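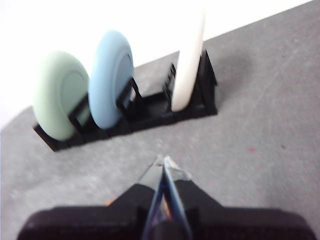

拖车灯不亮的一个星期

五月号　文：Ming-te Poon

上一期说过要把旧木料拉去回收站，当时写得很轻松，以为这一期可以交代别的事情。木料现在还堆在车库侧面，盖着防水布。拖车倒是修好了，这里把经过记一下，家里有老拖车的读者也许用得上。

事情从周三早上开始。我向住在坡下的Oddur Vigfúsdóttir借了她的拖车，单轴，没有刹车，后挡板用两根弹簧销固定。她说去年秋天以后就没动过。挂上车，插好电，我让妻子坐到驾驶座上踩刹车，自己站到后面看。左边亮，右边不亮。打右转向灯，左边的刹车灯跟着一起闪。把小灯打开，两边都暗下去，像快没电的手电筒。

这种毛病多半是搭铁不好，我知道这一点，可是知道归知道，找到是哪一处不好又是另一回事。我先把插头拔下来看。是七芯的，里面有两根针已经发绿，用细砂纸磨了，喷了接点清洁剂，再插回去，右边亮了一下，关上后备箱又灭了。

于是上午就这样过去了。木料装了一半又卸下来，因为没有灯我不愿意上路。从我们这里到Dilska的回收站，走河边那条路单程51公里，有一段还在修，临时红绿灯前面经常排着大货车，后面的人看不见我刹车可不行。

下午开车去镇上的Kutberg配件店买新插头。店里的年轻人问我要七芯的还是十三芯的，我说七芯。他又问要塑料的还是金属的，我说金属的。他进去找了很久，出来时拿着一个塑料的十三芯。我们一起到货架那边又翻了一遍，七芯的只剩车上用的插座，没有拖车用的插头。他建议我买个转换头。我说我的问题在线的那一头，转换头帮不上忙。他说那就要等下周到货。

我回家上网查，原来收藏的那个拖车配件网站，点进去是404页面。首页还在，可是灯具那一类全都打不开。打电话过去是录音，说请访问网站。

晚饭时Baldur Kárason打电话来问别的事，顺便听我讲了拖车。他修过船，对潮湿引起的电路问题很有经验。他说先别买东西，先从电瓶上直接引一根线到拖车车架，看灯怎么样，如果还是不对，就从车架再引一根到灯座。他还说，他见过的拖车，毛病出在插头上的不到一半，剩下的都在灯座后面那颗锈死的螺丝上。

第二天照做。第一根线接上，没有变化。第二根线夹到右边灯座的螺栓上，灯马上就亮了，转向灯也恢复了正常。

接下来是拆那颗螺栓。它和螺母已经成了一体，喷了除锈剂，等了一晚上，早上用扳手一拧，断了。断了也好，省得再拧。我把灯座取下来，背面的接地环只剩下半圈，线芯是黑的，往回剪了一掌长才看到铜色。剪完线就不够长了，只好再接一段。
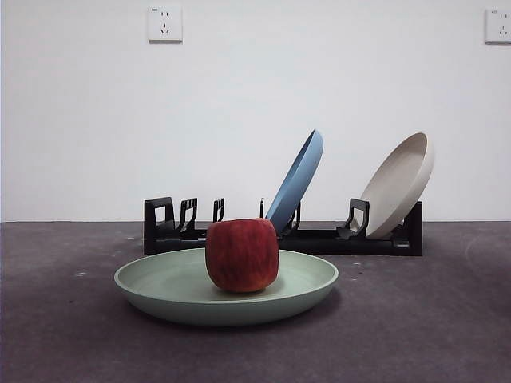
浅绿色盘子里的红苹果。

接线的部分说得细一点，因为上次写水泵的时候有读者来信说我总在关键的地方跳过去。

线径要和原来的一样粗，或者粗一号。我用的是带胶的热缩对接管，先把两头剥好，压紧，用手拽一下，再用热风枪吹到两端有胶挤出来。没有热风枪的话，打火机也可以，不过要一直移动，停在一个地方就会烧焦。接地环选和螺栓配得上的，太大的会晃。车架上那一块油漆要刮干净，露出金属，装好以后再抹一层凡士林或者电瓶用的油脂。螺栓换成不锈钢的，配锁紧螺母。左边的虽然还亮着，我也一起换了，拆的时候看到那边的接地环也开始发白，再过一个冬天大概也会断。

灯泡顺便看了一遍。右后那个双丝灯泡的两根脚高低不同，有人曾经把它硬按反了，卡座有点变形，用尖嘴钳掰回来就好。灯罩里积了一层土，还有一只干了的蛾子，冲洗以后晾干再装。灯罩的橡胶垫已经硬了，我暂时没有换，在上沿打了一条密封胶，下沿留着不封，让水有地方出来。

电线原来是用胶布缠在车架上的，缠得很厚，剥下来满手都是黏的。我换成了扎带，在拐弯的地方套了一截旧浇水管，免得磨破。Mogens Zoëga路过看见，说浇水管会存水，应该在下面割一道口子。我割了。

材料费总共花了9欧元，大部分是那包热缩管，螺栓是抽屉里找到的。比起来，上次把同类的毛病交给Salian修车行，光是检查费就不止这个数，而且他们让我把拖车留了三天。当然，他们做得很干净，这一点我没有意见。

还车的时候我把换下来的接地环装在信封里一起给了Oddur，她看了一眼，说这拖车是她从Unnur Hviid手里买的，买的时候右灯就时好时坏，她一直以为拍一下就可以了。她不肯收回拖车，说反正你木料还没拉，先放在你那里。所以它现在停在我家门口，占着客人停车的位置。

有几点是这次记下来，下次借车之前要先做的：

提前一天挂车试灯，不要等到当天早上。
试灯时把小灯打开再试转向灯和刹车灯，单独试可能看不出搭铁的问题。
看轮胎侧面有没有裂纹，放久的轮胎花纹还很深，侧面却可能已经不能用了。
胎压在冷车的时候量。这次右边的低了不少，打足以后过了一夜没有再掉。
备胎要试一下能不能从支架上拿下来。我们这个拿不下来，支架的蝶形螺母还泡在除锈剂里。
带一根够长的跨接线和两个鳄鱼夹，放在手套箱里不占地方。

回收站的开放时间也改了，去之前请自己再确认一次。我打电话问过，木料要分成刷过漆的和没有刷过漆的，带钉子的可以收，带玻璃的窗框不收，要先把玻璃取下来。每车最多可以免费倒2立方米，超出的部分过磅收费。我们的旧木料里有三扇窗框，玻璃都还在，腻子硬得像石头，看来又要先解决这个。

有读者问起冬天提到的那台Protia车库除湿机。还在用，水箱每天晚上倒一次，声音比刚买的时候大，垫了一块旧门垫以后好一些。车库里的工具生锈是少了，可是拖车一直停在外面，它也管不到。

下一期如果木料拉走了，就写怎么拆旧窗框上的腻子。如果没拉走，也写这个。

近期文章
水泵又停了，这次是止回阀
借来的梯子和够不着的檐槽
车库除湿机用了一个冬天
给菜园门换合页
柴火该劈多长：几封读者来信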